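Kornent is looking for adult participants for a study of indoor sound and reading concentration, to be carried out at the Nollness site. The study is titled Undari. Applications are accepted from June 2, 2018 until all places are filled. Sessions run through December.

Purpose

Undari measures how low-level background sound affects silent reading and proofreading. The sounds used are ordinary ones: ventilation, a refrigerator compressor, speech through a partition, and light traffic. All playback is held below the level of normal conversation. Earlier work in this area has mostly relied on short tests of a few minutes. The present study uses longer reading periods, so that changes in pace and error rate over a session can be recorded.

What participants do

Each participant attends nine sessions. At each session the participant reads printed text, marks spelling and punctuation errors in pencil, and fills in a short form on tiredness and perceived loudness. A hearing check is carried out at the first session and repeated at the last. No medication is given, and no blood or saliva samples are taken.

Sessions are booked individually. Two sessions may not be taken on the same day, and there must be at least two full days between them. Participants should avoid loud work or concerts on the day before a session. Coffee and tea are allowed up to one hour before the start.

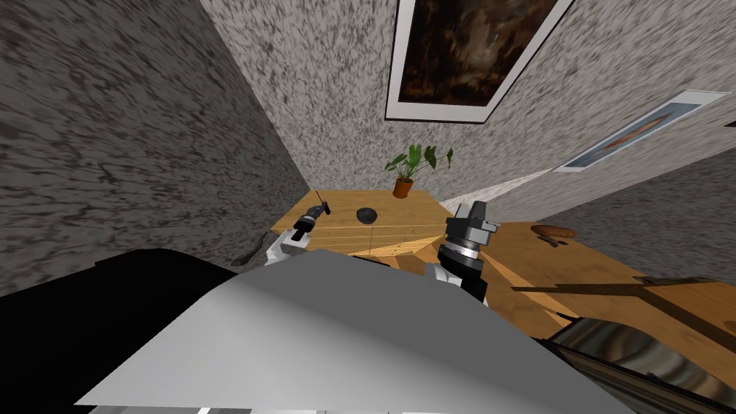 The order of sound conditions is set by a fixed schedule and differs from one participant to the next. Staff at the front desk do not know which condition is assigned and cannot answer questions about it. A summary of the conditions is sent to each participant after the final session.

Who can apply

Applicants must be 18 or older and must read English fluently. Glasses and contact lenses are acceptable. Persons with hearing aids, diagnosed tinnitus, or an ear infection in the past three months cannot be accepted for this round. Persons who work as editors or proofreaders are also excluded. Dyslexia is not a ground for exclusion but must be stated on the form, as a separate set of texts is used.

Payment and travel

Payment is $27 per completed session, with a further payment of up to $715 for those who complete the full series, depending on the number of optional home diaries returned. Sessions ended early at the request of staff are paid in full. Sessions ended early by the participant are paid by the half hour. Parking is free in the Kyriakidis lot behind the building. Bus fares are refunded against a ticket or printed receipt. Taxi fares are not refunded.

Data

Reading sheets and forms are stored under a number. The list linking names to numbers is kept separately and destroyed when payments have cleared. Participants may withdraw at any time without stating a reason. Sheets already scored will be kept unless removal is requested in writing.

How to apply

Request an application form from the Nollness front desk, Room 629, in person or by mail. Return it with a list of dates on which you are not available. Incomplete forms will be sent back. Applicants who are accepted will receive a booking sheet and directions to the building.

Comments

readslowly
Does the two-day gap apply to the hearing check as well, or can that be done separately?

m_tarn
The form says it is part of the first session, so I would assume the gap counts from there.

oldpencil
I proofread a church newsletter twice a year, unpaid. Does that exclude me?

bus14
Sent my form in last week and it came back. I had left off the dates. Worth checking that page before you mail it.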